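**Small room, two vents, still stuffy. Fan placement?**

**jrivera_floscombe**
Sep 1, 2019

We have a small meeting room at the back of our office in Drerkcombe. Red walls on two sides, green one in the middle, one round table. The ceiling has a slatted vent and a smaller one near the right wall. With the door closed and four people in there it gets stuffy in under half an hour. I bought a pedestal fan in March and it helps a little, but wherever I put it somebody complains. Papers move, or one person gets all the air and the rest get none.

Where would you put it? No budget for ductwork. Landlord is Dhillon and they take forever.

Jhun

---

**rania_z**

Which vent is the supply and which is the return? Hold a tissue up to each one. If it gets pulled toward the grille, that's your return. Put the fan on the other side of the room from the supply and aim it across, above head height if the pole goes up that far.

---

**oldductwork**

Don't bother with the fan until you check that the vents do anything at all. I worked in a building in Romorbridge where half the small rooms were made later with stud walls, and the vents in them weren't hooked up to anything. Two years of complaints before anyone took a grille off.

---

**jrivera_floscombe**

Did the tissue test. The slatted one blows, weakly. The small one does nothing I can detect. So maybe oldductwork is half right.

---

**arnel_a**

If the small one is dead then you have air coming in and no way out except under the door. Prop the door open 2 inches and see if it changes. I'd do that before moving any furniture.

---

**TBuenaventura**

I disagree with Rania about aiming above head height. In a small room it hits the far wall and comes down on whoever sits there. I point ours into the corner on the lowest speed and let it bounce. Less wind at the table, and the papers stay put.

---

**rania_z**

Bouncing it into a corner wastes most of the airflow. You feel less wind since there is less wind. For stuffy air you want it moving toward the door.

---

**TBuenaventura**

Ours has been like that for two summers and people stopped complaining, so I'm going to leave it.

---

**jrivera_floscombe**

Propped the door and it was better. The problem is we use the room for calls and you can hear everything in the hall, so it can't stay open.

Current setup is the left corner, fan behind the table. 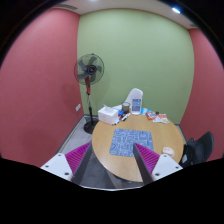 I like having it there for the outlet, which is low on the left wall. Any other spot means running a cord where people walk. I could turn the table's seating so that no chair is directly in front of it. The mat stays in the middle and I don't want to move that either.

---

**arnel_a**

Then keep the corner. Put the chairs on the door side and the green wall side, leave the spot in front of the fan empty, and run it on low with the swing on if it has one. Get Dhillon to look at the small vent.

---

**oldductwork**

Put the vent request in writing. Phone calls don't count with landlords.

---

**rania_z**

A door grille would fix the return problem. They run 27 dollars for a basic one plus whatever your handyman charges. You will lose some quiet but not as much as with the door open.

---

**eduardo.m**

Our handyman wanted 600 to cut grilles into three doors, so get a price first. We ended up with a 40 dollar undercut on one door instead, and you can't tell it was done.

---

**jrivera_floscombe**

Undercut sounds doable, the door already has a gap. I emailed Dhillon about the vent this afternoon and moved the chairs the way Arnel said. Will post when they answer.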